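BOLLNESS – Lilla Lengyel has run the 3,000 meters faster than any girl in Bollness High School history, and she did most of her training for it before the first bell.

The junior finished second at the Stedano Invitational in March, the last meet before the outdoor season was called off. Her time took two seconds off a school record held by Gizella Szűcs, who now coaches the distance runners.

"I was timing her and I knew with a lap to go," Szűcs said. "I was happy to lose it."

Lengyel also plays soccer in the fall and is taking chemistry and calculus. She is 10th in her class.

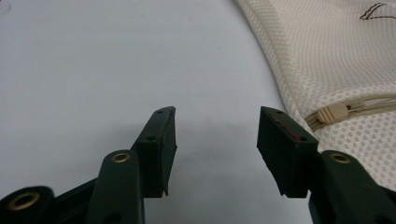 A gripper with dark green fingers over a pale tabletop.

Without a track season, she has kept up her mileage on the river path with teammate Anneliese Dressler. The two meet at 6 a.m. five days a week – later on Saturdays – and run hills behind the Immont water tower.

Athletic director Venkatesh Naidu said fall practices are still on the calendar, though the soccer schedule has not been set. Cross country would start the same week, and Lengyel has asked to do both.

"We'll see if the game days allow it," Naidu said. "She'd have to miss one or two races."

Lengyel said she would like to run in college but has not made a list of schools yet.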